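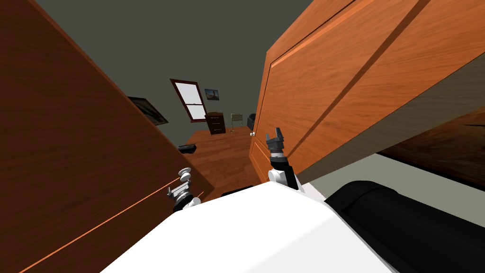
Page last changed: August 21, 2021

Shellac, second batch

Opened the Rolley flakes this morning and they are lovely stuff, much paler than the last bag, and they dissolved without leaving that gummy skin on the bottom of the jar! Mixed 100 g of flake into 429 ml of alcohol, lid on, shaken whenever I walked past. Strained it through an old cotton hanky into the brown bottle. Label has the date on it this time.

Test boards are offcuts from the Tôn cupboard. Two coats so far with the squirrel mop. First one went dull as it always does, second came up with a glow I really didn't expect until coat four or five. On the reddish board the grain has gone deep and warm, and on the orange one it jumps about as you tilt it under the lamp (spent far too long doing this).

Tried a Justach pad on the third board as well. It drags if the pad is too full. Press it out on scrap paper first, then go in long straight passes and don't go back over a wet patch, however much you want to. I went back. There's a ridge near the end grain which will need cutting down.

Paper: the 1000 grit is too fine for between coats, it just polishes the nibs. Go coarser, very light hand.

Still to do: ring test with a hot mug, then beeswax on half of each board. Zulevent order for more alcohol needs to go in before September, we're down to the last bottle and the cupboard panels will drink it.

Mop is hanging in the jar lid. Please don't wash it!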